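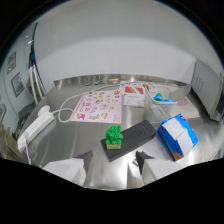
Stainless Steel Work Table, Hiltby Range: Equipment Review
Published 11 March 2024
Reviewed for the Pustesach Centre by Mathias Hubmann

The Pustesach Centre replaced the tables in its shared model-making room last November. The previous tables had melamine tops, which had begun to swell at the joints and could no longer be cleaned to an acceptable standard. After comparing the offers received, the Centre chose the brushed stainless steel table from the Hiltby range, supplied by Holzer. The present review sets out our experience of the table in daily use and is intended for other institutions considering a similar purchase.

Delivery and assembly
The table arrived flat-packed. Assembly required two members of staff and took the better part of a morning. The instructions are clear on the fixing of the legs but say very little about the levelling feet, and we had to telephone Holzer for advice. The reply was prompt and courteous. One foot was missing from the carton and was sent on within the week.

The surface
The top is a brushed steel sheet with a good, even finish. Acrylic paint and most adhesives can be lifted from it with a plastic scraper and warm water. Superglue is more stubborn and should be treated with the proper solvent. Fine scratches appeared in the first month, all of them running with the grain, and they have not become worse.

Glare is the principal drawback. Under ceiling lights the steel throws back broad, bright streaks, and users doing fine painting found this tiring. A matt cutting mat solves the difficulty but covers a good part of the working area.

Small items
The table is used mostly for light objects: 3D-printed figures such as a green tree or shrub on its base, small coloured balls kept in a clear plastic container, tissues, foam blocks and stacks of paper. Printed pieces with a flat base stand well on the steel but slide easily when knocked. We now set them on a block of black foam during finishing work, which holds them steady and protects the edges. Loose balls will roll off at the slightest slope, and a clear container with firm sides is recommended. Paper left on the bare top picks up any moisture remaining after cleaning — the surface should be dried with a cloth before work resumes.

Noise
Tools put down on the steel make a sharp sound that carries across the room. The Gokon felt underlay, sold separately, reduces this to some extent when fixed beneath the top. We consider that it should be included in the price.

Cost
The Centre paid 2390 for the table, before delivery. A comparable model with a thicker top was quoted at 4000, and we saw no need for it in a room where nothing heavy is handled.

Assessment
The table is recommended for model-making, craft and light repair work. It is less suitable for drawing or for rooms with strong overhead lighting. The Centre has placed an order for 2 further tables of the same pattern, with the underlay fitted before delivery.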